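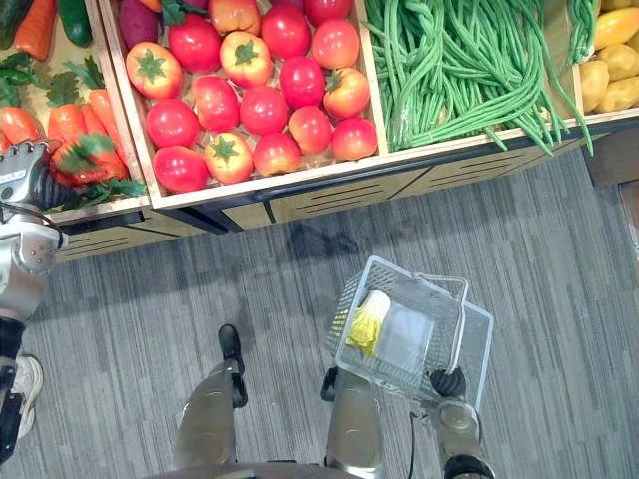
[Gullside list] Saturday stall: new rules for the vegetable share
Posted in May by Mateja Nikolovski, 9:10 pm

Hello all,

I answer to the message of Deirdre Buckley from this morning. I copy the important part so that everybody can follow.

> Last month 57 households signed up for the share, but 10 did
> not collect their bag. Can we give the unclaimed bags to the
> Clarbridge kitchen the same evening? I do not like to see
> good carrots get soft in the shed.
> Deirdre

I agree with Deirdre. My proposal is that a bag which is not collected by 7 pm goes to the kitchen, and the household still pays for it. If you are sick or away, write to the list before noon and we will keep the bag until the next day – but only one time per month.

The second point is the bags. Many of you do not bring them back, and new ones cost us money every season. I would like that everyone comes with their own bag or basket from now on. 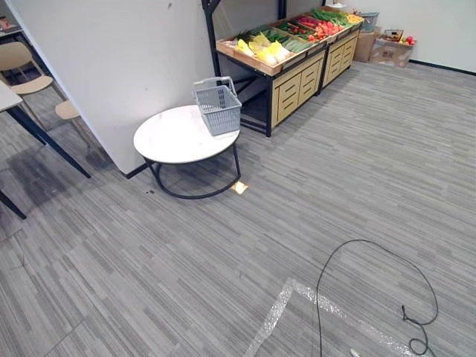 Branislav Gajdoš wrote to me privately that 7 pm is too early for people who take the late bus from Zorness, and he asks for 7:45. For me this is fine, if the kitchen can still receive the food at that hour. Deirdre, could you please ask them?

The price of the share stays the same until the end of summer.

With kind regards,
Mateja

Recent messages on this list
Seed potatoes, who has extra?
Key for the Mulligan gate
Re: Slugs again
Compost delivery, change of time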